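Yayra Arthur – posts on shop-floor automation
Can a humanoid do a shoe-line chore yet? Notes from a week at Pleso. 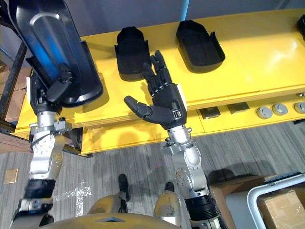
Part handling is the chore people assume was solved years ago, and for one part, one pose and one fixture, it was. Move it to a general-purpose machine and the hard bit becomes the end of the arm. Baran's setup splits the problem in two: a gripper on the left for holding the big black-and-blue piece, a five-fingered hand on the right for reaching over the front edge of the yellow shelf to the sole-shaped pieces on top. A clamp is good at not letting go. Fingers are good at getting in beside something with raised walls. I think two different ends is the correct call at this stage, and I'd sooner see that than a matched pair of hands doing both jobs badly.

2/ The trial task: pick a shell from the shelf, present it, put it back in the same orientation. A person on the line does it without looking. We logged 60 attempts on the first run and 34 met the spec. Most of the misses were on orientation. Dropped parts were rare.

3/ Gloss is a bigger problem than weight. Shiny yellow under overhead lights throws pale patches, and a depth estimate gets noisy right where the part meets the surface. Matte paint would be cheaper than another month of software. Wanda Makowska has been saying so since June.

4/ Cycle time. Wanda's target is 4 seconds per part. We are well outside that, and I won't post a figure until it's stable over a full shift. Anyone quoting a best-case cycle to you is quoting a video.

5/ Several people asked why legs. Fair question. For a fixed shelf, a bench-mounted arm wins on cost and on uptime. Legs only pay if the same unit also walks to the next station, and we have not tested that here. Saltetti runs fixed arms for similar work and I have no argument with them.

6/ On the household version: a kitchen shelf is harder than this one. More shapes, worse light, and a person moving things in between. If a shelf of near-identical parts gives 34 out of 60, I would not book a machine to put away your dishes.

7/ Next run is Saturday, same task, new finger pads from Astier. The pads are part no. 2254 if you want to look them up – softer compound, slightly thicker at the tip. I'll post the orientation misses separately this time.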